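Open day at the Varkbridge show homes
07/02/2021

The flyer promised "a village feel, 13 minutes from Prarnby". I drove it on a quiet morning and it took me 46, though I did get stuck behind a horse float for part of that. Jaime Vilela from the sales office told me the figure was measured from the new off-ramp. The new off-ramp isn't open yet.

There were 3 homes to walk through and a sausage sizzle in the car park. I started with the Gromby, the smallest, which smelled of fresh paint and had a laundry you could only enter sideways. Storage was poor. I asked where the vacuum cleaner would live and was given a brochure.

The larger plan, the Butt, isn't finished.

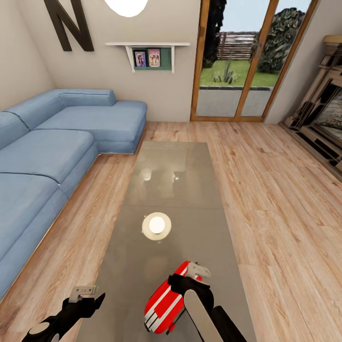
The Butt living room, with the blue corner sofa and glass doors to the garden.

Pleasant enough, but a garden like that takes years, and the blocks I walked past were clay and string lines. Furniture isn't included in the price, and neither are driveways or fences. Nusrat Gilani, who was looking for her parents, asked about the bus. There are plans for a bus.

Babar Ansari, the site manager, was the best part of the visit. He admitted that drainage on the lower street had held things up since November and showed us where the new pipes were going in. I'd have liked more of him and less of the brochure.

I won't be putting down a deposit. If you're keen, go after heavy rain, wear boots and park at the top of the hill.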